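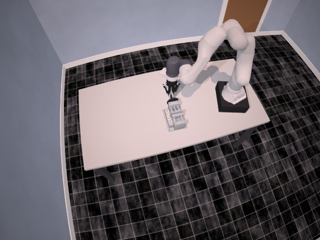
The arm in simulation, gripper over the knob end of the little gray module board.

January 27, 2024

I promised myself I would write up the budget business before the end of the month, and it's a Saturday with rain coming sideways down the street, so I've made a pot of tea and run out of excuses.

For those who haven't been following along (hello, and sorry about the archive, it needs a good tidy), I look after equipment planning for a small shop in Wivunbridge that builds and tests electrical panels. We have wanted a robot arm for ages. Last July we finally got a yes in principle, meaning a yes with no money attached, and I have been living in a spreadsheet ever since.

My first draft of that spreadsheet had 11 lines on it. The current one has 32. I'd love to say that's me being thorough, but most of the extra lines came from Heledd Gough, who came by my desk with a sandwich and asked where the pedestal was. I had the arm, I had the gripper, I had the training days, and I had nothing at all for the thing the arm would stand on! Nor the table, nor anybody's time to bolt the one to the other. I had somehow imagined it all arriving in one big box.

So before spending another penny we built the cell on the computer. It's a plain sort of room, with blue-gray walls, a door at the back and a checkered floor that I have grown oddly fond of. I've spent more hours in there than in my own kitchen this winter. The pedestal sits near one end of the table and the work sits out in the middle, and having the two in one view settled an argument Myfanwy Parry and I had been having since the fall about how long a table to buy. She wanted the long one. I wanted the short one, as it was cheaper and fit through the side door without taking anything off its hinges. We are buying the long one. I've moved the difference out of the "nice to have" pot, and I've told her so in writing, which she has printed.

The other thing the model has been good for is the base plate. We'd been pricing fixtures to hold the device itself, and the quote from Maddocks for a clamp shaped around the modules made me sit down. A flat plate that sticks out a bit past the modules gives you an edge to hold on to, and a plate is a far simpler thing to clamp. Maddocks have requoted on that basis and the new figure is 30 percent lower. I'm keeping the saving back for spare fingers — Heledd says we will want spare fingers, and by now I know better than to argue with her about a missing line.

What's still open, then. The gripper is down to two, one from Kadar and one from Rendach. The Kadar costs more but the price includes the cable and the mounting bits, and the Rendach looks like a bargain until you add those back in. I've asked both for a loan unit. Rendach answered the same afternoon and Kadar have gone quiet, so I'll ring them on my next day in.

Guarding is a number I don't believe yet. The electrician's visit is another. And I've put in 79 hours of our own people's time, which Myfanwy thinks is low and our manager thinks is high, so I'm leaving it where it is for now.

If you've bought one of these for a small shop, do leave a comment and tell me which line you forgot. I've still got room at the bottom of the sheet, and the tea's gone cold, so I'm off to put the kettle back on.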